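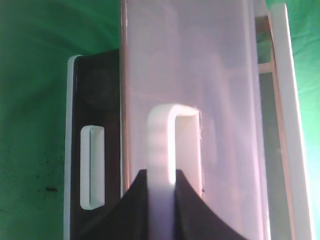
Jinfeng Su sells buttons, zips, bias binding and all those bits you run out of at nine at night, and she has done it from a narrow shop in Matidham for eight years now. I'd gone in for elastic and stayed for the best part of an afternoon (she makes very good tea). What I really wanted to talk about was how she keeps it all, and she was off before I'd got my coat undone. "Drawers! Always drawers. I've tried jars, I've tried biscuit tins." Her favourites are the little plastic units with a white surround, one front dark and the next see-through, each with a white handle. She stands hers on a green cloth, and she's quite firm about the handles. "If you can't get hold of it properly, you won't put things back. You'll leave them on the side and tell yourself you'll do it later."

So what goes behind the dark front? "Ugly things," she said, and laughed. "Receipts, broken zips I mean to mend, the odd glove." The see-through one gets anything she needs to spot in a hurry, so at the moment that's shirt buttons and snap fasteners, sorted into old envelopes.

It wasn't always so tidy. When she took over the stock from a shop in Gretmont that was closing down, it came in bin bags, and she spent most of one August on the floor of her spare room going through them. She kept a tally on the back of a calendar. "One thousand, five hundred and forty-seven cards of buttons. I stopped counting the loose ones, I'd have gone mad." Her sister came over from Orellana to help and lasted two evenings.

I asked whether she had any advice for somebody like me, whose sewing things live in a carrier bag behind the settee. She looked a bit pained. "Start with one drawer. Just thread, or just needles. Don't go out and buy 100 little boxes, you'll only have to tidy the boxes." She also says to give plastic drawers a wipe with warm soapy water now and then, and never to scrub, as they scratch if you so much as look at them.

Labels she can take or leave. She did them all once, very neatly, then moved everything about and couldn't face doing them again, so there's a drawer of ribbon in the shop that still says hooks and eyes. Her regulars know to ask.

I came home with my elastic, two reels of navy thread and a card of toggles I have no use for whatsoever. The carrier bag is still behind the settee, but I've cleared a drawer for the needles.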